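Getting the Prasto cell to behave again

I promised Salamatu Mensah I would write this up before I forgot it all, so put the kettle on, because I do tend to ramble (sorry, Salamatu!). The little cell we call Prasto had been sulking since August. It would reach for a block and close its fingers just beside it, always to the same side, and I had blamed the software for far longer than I should have.

The trouble was in the mounting. I had moved the board for cleaning and put it back by eye – never do this – and two of the bolts underneath were barely holding. So off it came, and I went over the pegboard with a brush and a torch, and then settled the maple board down again, slowly, nudging and measuring and nudging.

For the check I like the foam blocks, sorted by colour down the right-hand side, with the red cylinder out on its own on the left so the arm has a good long reach to make.
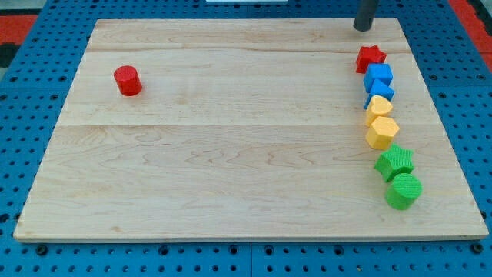

What I do now, every time

First the bolts, by hand and then with the key. Then the zero position, with the arm brought down very slowly over the far edge of the board. Then 30 picks at half speed, with me sitting there and my hand near the stop button. Sumeya Hailu thinks I could skip the last part, and she may well be right, but I find it rather soothing, and I had a biscuit.

I've put the old offsets in the notebook, page 46, in case anyone wants them back.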